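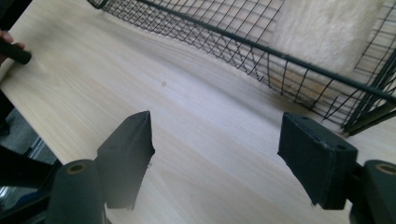

Issue 27, page 40

The software lead at Hudmont did not want to talk about hardware. Her team writes the planner and the tooling around it, and in her view most of the trouble in the past year came from there.

"We had a perception model that could find the table edge just fine," she said. "Then the planner would get the pose 73 milliseconds late and act on it as if it were new."

The fix was dull. Every message now carries the time it was captured, and the planner throws out anything too old. Writing that took an afternoon. Finding all the places that ignored it took until November.

Wire mesh is another matter. A basket made of thin black wire gives the depth software very little to hold on to, and if there is something white and fluffy inside, the depth points tend to land on that instead. "You get a basket with no walls," she said. "The planner sees a free path and goes straight for the fur."

Her team's answer is a layer called Misurau, which keeps a rough guess of the container's outline and only lets go of it when several views in a row disagree. It is slow - she said so twice - and it still gets corners wrong, where two panels meet and the wires bunch up.

Much of the checking is done by replay. The current set has 306 recordings, and each change to the planner is run against all of them overnight. The replay tool came from a group at Brarkau and has been patched so often that she would like to start over. It can't yet show the finger opening and the predicted path on the same timeline, so people keep two windows open and line them up by eye.

I asked whether a larger model would make the planner unnecessary. "Maybe for the reaching part," she said. "I still want something that can tell me why it stopped."

The next release drops the old config format. Anyone still using it should convert their files first, and the script for that is in the tools folder.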